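Speaker notes: Teaching by hand and by remote control
Feltport, February 12, 2019

Slide 1. Title
Talk runs long if questions come early. Hold them until slide 6, except for questions about units.

Slide 2. Two ways to show a task
By hand: the operator grips the arm near the wrist and moves it through the motion. The joints are slack, gravity is compensated, and the encoders log everything.
By remote control: the operator stands off and drives the arm with a handheld controller. The arm follows with a delay. We log the command and the measured position as separate streams. Stress this. Two groups at Suscombe stored only the measured position and had to record again.

Slide 3. The task
Table task with plates. Same task in simulation and on the bench. The operator starts with the gripper open, reaches, closes, moves, releases, backs away. Remote control only in the simulator, as there is no arm to hold. 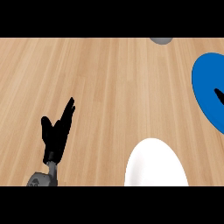

Slide 4. What we recorded
1403 demonstrations started, 1109 kept. Reasons for rejection, largest first: operator paused too long in mid-reach, gripper closed early, log dropped samples. Do not read out the table. Say that pauses are the main problem because the trained policy learns to pause as well. We trim them at the start and end of a run, never in the middle.

Slide 5. Fortin and Skarura
Fortin is the recorder. Skarura is the playback tool. Both read the same file format as of the March release. Before that, Skarura assumed the gripper value was a width and Fortin wrote it as a fraction. If anyone has old files, the converter is in the Fortin folder.
Show playback at half speed. At full speed the approach is over before the room has found the gripper.

Slide 6. By hand versus remote
Hand guiding gives smoother paths and shorter runs. It also puts the operator's arm in the camera view, and the policy never sees that arm at run time. Remote control keeps the view clean but the paths are jerky near the grasp. Operators overshoot, then correct. We keep the corrections. They show the policy how to get back from a small error.
Expected question: how much practice does an operator need? Answer: 4 sessions before we keep any data.

Slide 7. Open items
Delay compensation, still off by default. Contact in simulation is too stiff, so closing on a thin rim bounces. Camera placement has to match between simulator and bench, and at the moment 2 of the bench mounts do not.
Leave this slide up during questions.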